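Questions about the Haddad Reading Shelf

What is the Haddad Reading Shelf?
It is a lending library in Plollmont for true crime, with many books on forgery, smuggling and stolen art. We have 2,527 titles, and 289 of them are in large print.

Who can borrow?
Any person who lives or works in Plollmont. You need one paper with your address on it.

How long can I keep a book?
30 days. You can renew once, if no other reader is waiting for it.

Do you have books about open cases?
Yes, they stand under "Unsolved". Please ask at the desk for the newer ones - they are often out.

Which book is good for a beginner?
We suggest "The Skokitard Forgeries". It is short and it explains the words that dealers use. "Pistadance" is also popular, but it has 600 pages and very small print.

Can I give you my old books?
Yes, if the pages are clean and the cover is still on. We do not take magazines. 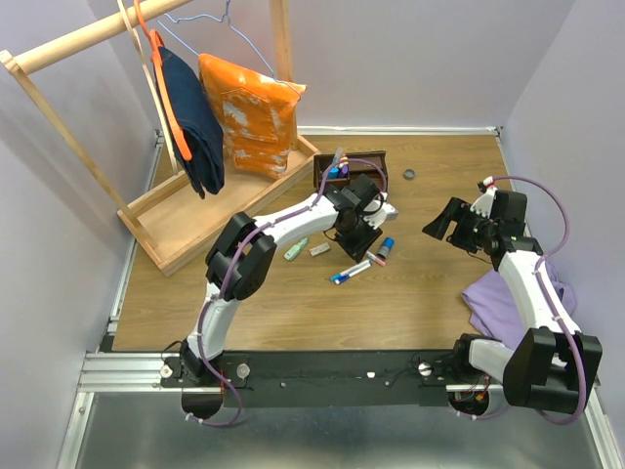
VISITS AND OPENING HOURS

When are you open?
From 10 a.m. to 6 p.m. In October we close at 4 p.m.

Can I return a book when you are closed?
Yes, use the metal box next to the side door. Large books do not fit, so please bring them to the desk.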